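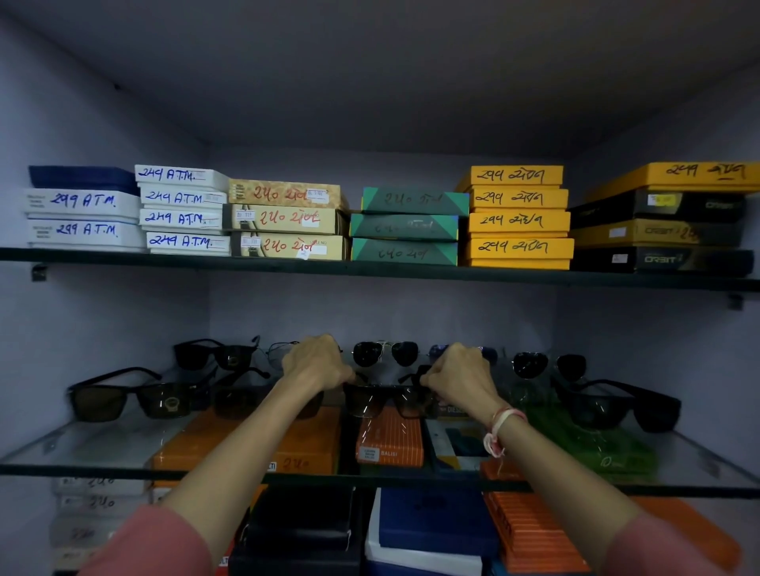

Stock Records and Stock Valuation in the Small Shop
Handout to accompany the lecture. Course notes by Narayanan Nair, Vitstead

Scope

These notes cover goods bought for resale. Work in progress and raw materials are treated separately in the manufacturing unit. Students should already know how to post a purchase and a purchase return.

Periodic and perpetual records

Under the periodic method, purchases are posted to a purchases account and the stock figure is left alone until the count. Cost of sales is then found by difference:

opening stock + net purchases – closing stock = cost of sales

Any loss, theft or breakage is buried in the cost of sales and cannot be seen separately. The method is cheap to run and suits a shop with many low-value lines.

Under the perpetual method, each receipt and each sale changes the stock record when it happens. The record gives an expected balance at any time. A count is still needed to test it, and the difference between the record and the count is posted to a stock loss account.

The Rajan case, used in the seminar, is a perpetual system with a book balance of 841 units across all lines. The count came out five units lower. Two of these were traced to a supplier return which had been sent back but not posted. The remainder was written off. Note that the return is corrected through the supplier's account and must not go through stock loss.

Line, item and price group

A line is a set of items that are interchangeable for the customer and were bought on the same terms. A price group is a set of lines sold at one selling price. The two are often confused at the count. Items in one price group may have different costs, and a count by selling price alone cannot be valued at cost without a further step.

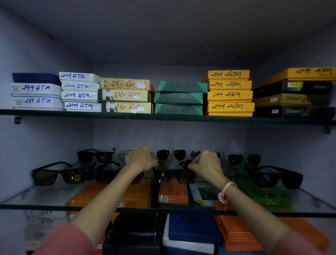
Boxed stock with handwritten labels on the upper shelf; sunglasses on the shelf below.

Where only selling prices are recorded, the retail method may be used. Closing stock is totalled at selling price and reduced by the usual gross margin. The result is an estimate. It is acceptable where margins are similar across the group and poor where they differ widely, in which case the stock should be split into groups and each group reduced by its own margin.

Cost formulas

First in, first out assigns the oldest cost to each sale. When buying prices rise, closing stock is shown near current cost and profit is higher.

Weighted average recalculates the unit cost after each receipt (or once for the period, under the periodic method). The effect of a price change is spread.

Specific identification follows each item at its own cost. Use it only where items can be told apart – jewellery and used cars are the standard cases.

The chosen formula must be applied in the same way to all stock of a similar kind, and from one period to the next.
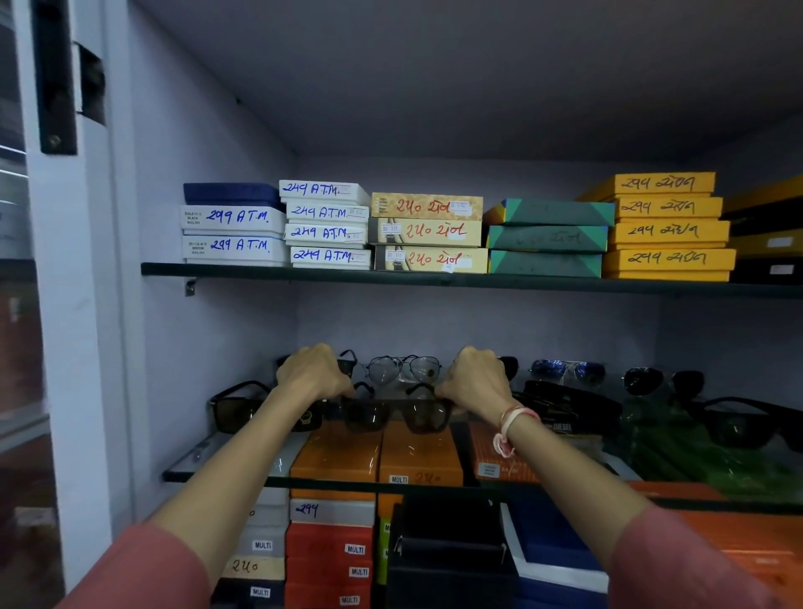

Lower of cost and net realisable value

Net realisable value is the expected selling price less any costs needed to make the sale. Compare it with cost line by line. A surplus on one line may not be set against a shortfall on another. Damaged and out-of-season goods are the usual candidates for a write-down.

Reading

Istavwood case pack, sections on count sheets and cut-off. Bring the September count sheets to the seminar.

Last updated: 27 January 2025

Comments

Aishwarya Nadar: Is the periodic average worked out on opening stock plus purchases, or purchases only?

Narayanan Nair: Opening stock plus purchases, both in value and in units.

Cletus Mbeki: The Istavwood pack I downloaded has no cut-off section. Is there a newer one?

Senthil Pillai: Same here. The copy in the library folder has it.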